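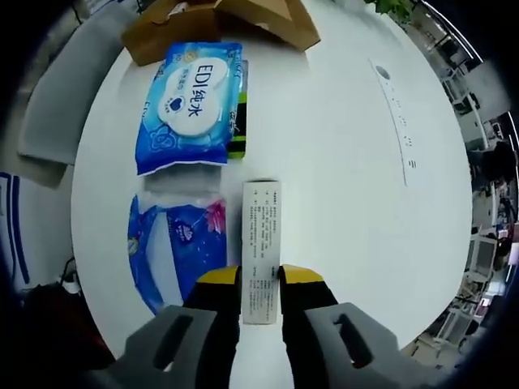
Why are wet wipes wet?

Think of a cloth that you washed and left on a chair. After some hours the cloth is dry. The water in it went into the air, little by little. This is called evaporation, and it happens to almost every wet thing in your home.

Now think of a pack of wet wipes. It can stay in a cupboard from one summer until the next July, and when you open it the wipes are still wet. How is it possible?

What is inside

A wet wipe is a small sheet of soft cloth, folded flat. In a factory, many sheets are put one on top of the other, and then a liquid is added. The liquid is mostly water. Some packs hold 20 wipes, and a big one can hold 90. The liquid goes into the tiny spaces between the threads of the sheet and stays there, like water in a sponge.

The pack is the clever part

Water can leave a wipe only if it finds a way to the air. So the factory closes the wipes inside a thin plastic skin, and presses the ends of it together with heat. Water cannot pass easily through this plastic. The outside of the pack has another job, which is to tell you what you are buying. Many makers choose blue, because blue makes people think of clean water. On the blue packet with the white cloud you can read 纯水, two Chinese characters that mean "pure water." You say them like "chwun shway." The cloud and the small heart are there to look gentle and friendly.

On top of many packs there is a sticker that you can lift and press down again. It is a small door. If you leave the door open, the top wipe dries first, then the one under it, and then the next.

Try it yourself

You need two wet wipes, one plate and one small plastic bag that closes well. Ask an adult before you begin.

1. Put one wipe flat on the plate.
2. Put the other wipe in the bag. Press the air out and close it.
3. Wait 4 hours. Then touch both wipes.

Which one feels dry? My niece Sveva did this on a warm afternoon, and her wipe on the plate became stiff like paper. You can do it again near a sunny window and see if the time changes.

Where does a used wipe go?

It goes in the trash, and never in the toilet. Toilet paper falls apart in water, but a wipe is made strong so that it does not tear in your hand. In the pipes it stays strong too, and many wipes together can stop the water.

Words to remember

Evaporation: when water goes into the air.
Seal: to close something so well that air and water stay on their own side.

Written by Annunziata Bianchini
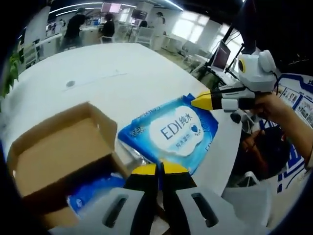
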